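The Case for Keeping the Village Library Open in the Evening

Opinion

2023-05-31

The decision taken in March to close the Sondthorpe branch library at five o'clock has been presented as a modest adjustment to opening hours. The notice fixed to the door used the word "alignment". It is the view of this author that the change is a larger matter than the notice suggests, and that the district should reverse it before the autumn timetable is printed.

The facts are not in dispute. Until the spring, Sondthorpe opened until eight on two evenings a week. The branch at Vindham, which is larger and has its own car park, continues to do so. The district's paper on the subject records 406 evening visits to Sondthorpe over the period it examined, and sets this beside a daytime figure several times greater. From that comparison it concludes that evening demand is weak. The saving is then given, in staff time and heating, and the paper moves on to the question of signage.

A comparison of this kind should be handled with care. The library was open for many more hours in the day than in the evening, and the paper does not divide one by the other. Nor does it say who the visitors were. A person who comes in at eleven in the morning may, in many cases, come in at two in the afternoon instead. A person who comes in at half past six has usually come from work, and cannot. To treat the two visits as equal units is tidy bookkeeping, but it tells the reader very little about what has been withdrawn and from whom.
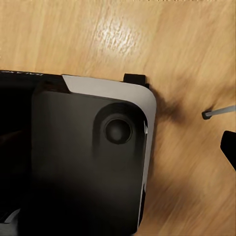
It will be said that reading has moved elsewhere, and that a resident with an internet connection has no need of a lit building after dark. The district's own lending service by download is a good one and deserves to be better known. It does not, however, supply a table, a warm room, a printer or a person to ask. Nor does it supply quiet, which is scarce in a house where three children share two bedrooms. The pupils who used the long table by the local history shelves were there because they had an hour's work to do and nowhere better to do it.

There is also the matter of forms. A growing share of public business is now done by way of forms completed on a screen, and those who find them difficult are often those most in need of what the form is for. Evening staff at Sondthorpe had become skilled in this work. They did not fill in the forms themselves, and were right not to. They showed people where the box was, what was meant by "previous address", and how to save a page before leaving it. None of this appears in the lending figures. The district counts books issued and heads through the door, and an hour spent helping a man renew his bus pass is entered as one head.

The paper proposes that evening users should travel to Vindham. The last bus back leaves before the library there has closed. For those with a car, the journey is no hardship. For those without one, the proposal amounts to a lift from a neighbour or a visit cut short, and it is difficult to see how either can be called provision. The paper might have been improved had its authors made the journey themselves, on foot to the stop at Mrema Lane and then onward by bus, on a wet evening.

It would be unfair to pretend that the money does not matter. The district has less of it each year, and the duties placed upon it do not shrink in step. Something must be given up, and every service has its friends who will argue that it should be something else. This author accepts that the old arrangement had faults. The first evening was always busier than the second, and it may be that the second could go without much harm. The children's room need not be lit and heated when it is empty. The returns desk could close at six. These are sensible economies, and had they been offered they would have met with little resistance.

What was offered instead was a survey. It was open for a short time, it was available chiefly in the library during the day, and it drew 72 replies. Of these, 54 were content with the proposed hours. The paper makes a good deal of this result. It does not remark that a survey handed out in daylight hours will tend to find people who are free in daylight hours, and that such people may be expected to think the hours convenient.
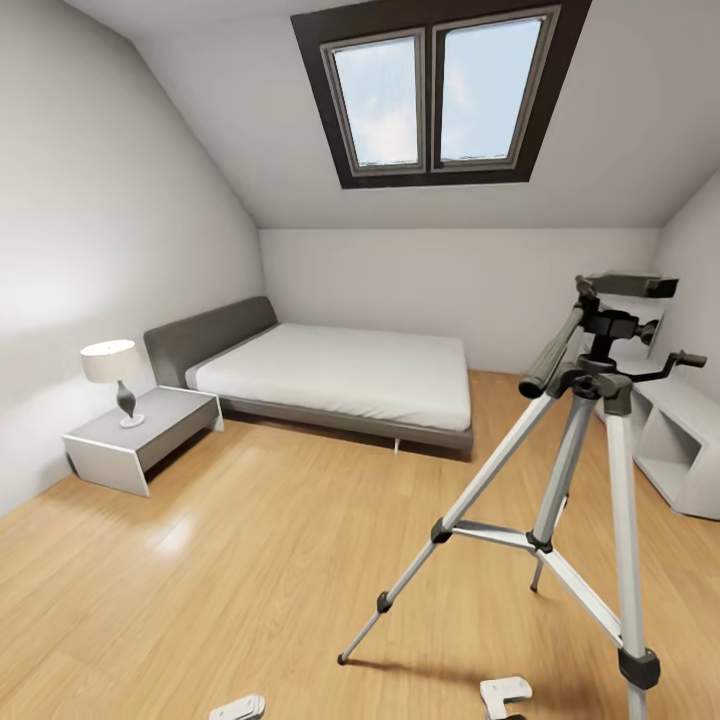
Rosângela Damasceno, writing in response to an earlier draft of this article, takes a different view. She argues that the campaign to restore evenings has fixed upon a building when it ought to be thinking about rooms. The village hall has heating, tables and a key. The school has all of these and a printer besides. If either were opened for study on one evening a week, she suggests, the pupils would be served at a fraction of the cost, and the library could put its limited staff where they are most used. She adds that those who speak most warmly of the branch are seldom the ones who have to cover its late shift.

The last remark is a fair one, and the proposal deserves a proper answer. A room with a key is better than no room. But the hall is hired out on most evenings of the year, and a study session that yields whenever there is a booking would soon cease to be relied upon. The school is a harder case. Many adults did not enjoy school and will not readily go back into one to ask for help with a letter. The particular strength of a library is that a person may enter it without stating a purpose, and may be ten years old or 80 and attract no notice at all. It belongs to the whole parish, and people know how to behave in it.

It should also be remembered that habits are slow to form and quick to lapse. The Wulby branch lost its evenings some years ago on a trial basis. When the trial was reviewed, it was found that few residents had asked for them back, and the closure was made permanent. By then most had made other arrangements or had given up the idea. Silence after a long interval was read as consent. Sondthorpe should not be left to wait until the same can be said of it.

The request made here is a limited one. One evening should be restored, on the busier of the two former days, until eight. It should run for a full year, including the winter, and it should be advertised on the bus shelter and in the school newsletter as well as on the library's own door. At the end of that year the district should ask the people who came in the evening what they came for, and should ask them in the evening.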